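4. 분석: 상품 설명문은 무엇을 말하지 않는가

4.1 형용사의 인플레이션

앞 장에서 밝힌 대로 본 연구의 자료는 국내 소비자를 상대로 주방용품과 소형 가구를 파는 온라인 상점의 상품 설명문 360건이다. 수집 대상은 할리에르(Hallier), 부티크(Butik), 자비에(Xavier), 스코사데크(Skosadeck)의 네 상점으로 한정하였다. 네 곳 모두 이름만 보면 유럽 어딘가에 본사가 있을 법하지만 사업자 정보란의 주소는 전부 경기도이다. 이 사실은 본 연구의 논지와 무관하지 않으며, 상호의 어감이 설명문의 문체를 어느 정도 결정한다는 점은 4.4절에서 다시 다룬다.

먼저 눈에 띄는 것은 형용사의 밀도이다. 할리에르의 설명문에서는 첫 문장이 명사로 시작하는 경우를 찾기가 어렵다. '은은한', '담백한', '군더더기 없는' 같은 수식어가 문두를 차지하고, 정작 무엇을 파는지는 둘째 문장의 끝에 가서야 드러난다. 한국어의 수식 구조가 이를 허용하기 때문에 문법적으로는 아무런 흠이 없다. 다만 독자는 '군더더기 없는'이라는 군더더기를 통과한 뒤에야 그것이 국자임을 알게 된다.

수식어의 반복은 한 상점 안에서만 일어나지 않는다. '담백한'은 네 상점 모두에서 확인되며, 수식하는 대상은 접시, 의자 다리, 행주, 그리고 배송 상자에 이른다. 원래 맛에 쓰이던 말이 사물의 외관으로 옮겨 가는 현상 자체는 선행 연구에서도 충분히 논의되었다. 본 연구가 덧붙일 것은 이 말이 배송 상자까지 내려온 이상 더 내려갈 곳이 마땅치 않다는 관찰 정도이다.

수식어의 결합 방식에는 일정한 순서가 있다. 감각을 나타내는 말이 먼저 오고, 태도를 나타내는 말이 그다음에 오며, 크기나 무게처럼 확인 가능한 속성은 맨 뒤로 밀리거나 아예 표로 옮겨진다. 표로 옮겨진 정보는 설명문의 본문에서 다시 언급되지 않는다. 부티크의 경우 본문과 표가 서로 다른 상품을 설명하는 듯한 인상을 주는 사례가 7건 있었다. 본문은 '한 손에 가볍게'라고 쓰고 표는 2인 운반을 권한다. 두 문장을 쓴 사람이 같은지는 자료만으로 판단할 수 없다.

4.2 주어 없는 권유

한국어 상품 설명문에서 주어가 생략된다는 점은 새삼스러운 발견이 못 된다. 흥미로운 것은 생략된 주어를 복원하려 할 때 생기는 곤란이다. '아침을 조금 느리게 시작해 보세요'라는 문장에서 느리게 시작할 사람은 구매자로 읽힌다. 그런데 바로 이어지는 '오래 고민하고 천천히 만들었습니다'에서는 주어가 판매자로 바뀌고, 그다음 '그래서 더 오래 곁에 머뭅니다'에 이르면 주어는 주전자가 된다. 세 문장 사이에 주어가 세 번 바뀌는 동안 표면에 드러난 주어는 하나도 없다.

본 연구는 이를 '순환 주어'라 부르기로 한다. 용어가 다소 거창하다는 심사 의견이 있었으나 더 나은 대안을 찾지 못했으므로 그대로 둔다. 순환 주어의 효과는 책임의 분산에 있다. 누가 고민했고 누가 머무는지가 흐려지면 불만이 생겼을 때 항의할 상대 역시 흐려진다. 환불 규정만은 예외여서, 네 상점 모두 이 부분에서는 '고객님께서는'이라는 주어를 빠짐없이 명시한다. 생략의 관습이 돈의 이동 방향에 따라 정지한다는 점은 향후 화용론적 연구의 좋은 출발점이 될 것이다.

청유형과 명령형의 분포도 살필 만하다. '-어 보세요'는 형식상 시도를 권하는 표현이지만, 설명문에서는 시도의 대상이 구매 이후의 삶 전체로 확장된다. '써 보세요'보다 '살아 보세요'가 더 자주 쓰인 상점도 있다(자비에). 냄비 받침을 파는 글에서 '다르게 살아 보세요'라는 권유를 만난 독자가 어떤 결심을 하게 되는지는 본 연구의 범위를 벗어난다.

4.3 부정문의 정중함

설명문이 결점을 다루는 방식은 따로 절을 둘 만큼 정교하다. 자료 전체에서 '흠'이라는 단어는 단 한 번도 상품의 속성으로 등장하지 않는다. 그 자리를 대신하는 것은 '자연스러운 흔적', '고유한 표정', '손길의 결' 등이다. 스코사데크는 여기서 한 걸음 더 나아가 '이러한 특성은 교환의 사유가 되지 않는 아름다움입니다'라고 적었다. 약관과 시가 한 문장 안에서 만난 드문 예이며, 필자가 과문한 탓인지 현대시 쪽에서도 이에 견줄 만한 사례를 보지 못했다.

부정 표현의 회피는 '-지 않다' 구문의 선택적 사용으로도 나타난다. '과하지 않은', '지나치지 않은', '질리지 않는'은 널리 쓰이지만 '녹슬지 않는'은 드물다. 앞의 셋은 검증이 어렵고 뒤의 하나는 물에 담가 두면 알 수 있다. 검증 가능성이 높아질수록 부정문이 줄어든다는 가설은 본 자료에서 대체로 지지된다. 예외에 해당하는 설명문은 5건이며, 모두 같은 수세미를 다룬다.

정중함의 정도는 가격과도 얽힌다. 고가품의 설명문일수록 문장이 짧고 종결어미가 단정적이며, 저가품의 설명문일수록 느낌표와 사과가 많다. 비싼 상품은 미안해하지 않는다. 다만 이 경향은 표본의 가격대가 고르지 않으므로 조심스럽게 읽어야 한다.

4.4 상호와 문체

상호의 어감과 설명문의 문체 사이에는 예상보다 뚜렷한 대응이 있다. 할리에르와 자비에의 설명문은 쉼표가 많고 문장이 길며, 이따금 번역문을 흉내 낸다. '우리는 믿습니다, 좋은 도구의 힘을'과 같은 도치가 그 예이다. 원문이 존재하지 않는 번역체라는 점에서 이는 독립된 문체로 다룰 필요가 있다. 반면 스코사데크의 설명문에는 '북쪽', '겨울', '긴 밤'이 자주 나온다. 여름 상품인 빙수 그릇의 설명문에도 긴 밤이 나오는 것을 보면, 계절은 상품보다 상호에 종속되는 듯하다.
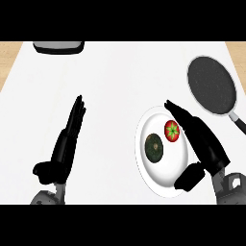 그림 4. 조리 도구가 놓인 흰 탁자(컴퓨터 렌더링)

부티크는 이 대응에서 벗어난다. 상호가 보통명사에 가까워서인지 설명문에도 뚜렷한 지역색이 없고, 대신 친족어가 많다. '엄마의', '언니가 골라 준', '할머니 댁 같은' 등이 그것이다. 친족어는 출처를 밝히지 않고도 신뢰를 빌려 오는 방법이며, 인용 규범의 관점에서 보면 대단히 느슨한 재인용이다. 할머니 댁이 어떤 댁인지 묻는 상품 문의가 한 건도 없었다는 사실은, 독자들이 이미 각자의 할머니 댁을 대입하고 있음을 시사한다.

네 상점의 설명문을 상호를 가린 채 대학원생들에게 읽히고 출처를 맞히게 하는 예비 조사도 고려하였다. 그러나 9월에 시행한 사전 점검에서 참여자들이 상점보다 상품을 더 궁금해하였고, 일부는 조사 도중 구매를 완료하였으므로 계획을 접었다. 설명문의 설득력에 관한 자료로는 이보다 나은 것이 없겠으나, 연구 설계상 이를 결과로 보고할 방법은 없었다.

4.5 길이의 문제

마지막으로 설명문의 길이를 검토한다. 상점 측이 공개한 작성 지침에 따르면 할리에르는 설명문을 200자 이내로 제한한다. 지침을 지킨 설명문은 소수이고, 초과분은 대개 마지막 문단에서 발생한다. 이 마지막 문단은 상품에 관한 정보를 거의 담지 않으며, 계절 인사나 브랜드의 다짐, 또는 정체를 알 수 없는 감사의 말로 채워진다. 본 연구에서는 이를 '배웅부'로 명명하였다.

배웅부의 기능은 정보 전달로는 설명되지 않는다. 이 부분을 지워도 상품에 관한 이해는 달라지지 않는다. 그런데도 작성자들은 정해진 분량을 어겨 가며 배웅부를 쓴다. 학술 논문의 결론에서 흔히 보이는 '본 연구가 향후 논의에 작은 보탬이 되기를 기대한다'와 구조가 같다는 점을 지적해 둔다. 필자 역시 5장의 끝에 그런 문장을 하나 준비해 두었다.

배웅부의 위치가 늘 끝인 것은 아니다. 자비에의 일부 설명문에서는 배웅부가 세척 방법 앞에 온다. 독자는 작별 인사를 받은 다음 중성세제를 쓰라는 당부를 다시 듣게 된다. 구어에서 현관문을 연 뒤에 대화가 길어지는 현상과 닮았으나, 문어에서 이를 어떻게 처리할지에 관해서는 합의된 기술 방식이 없다. 본 연구는 잠정적으로 세척 방법까지를 배웅부에 포함하되, 보관 방법은 제외하였다. 이 기준이 자의적이라는 점은 인정하며, 기준을 달리했을 때의 분석 결과는 부록 나에 실었다.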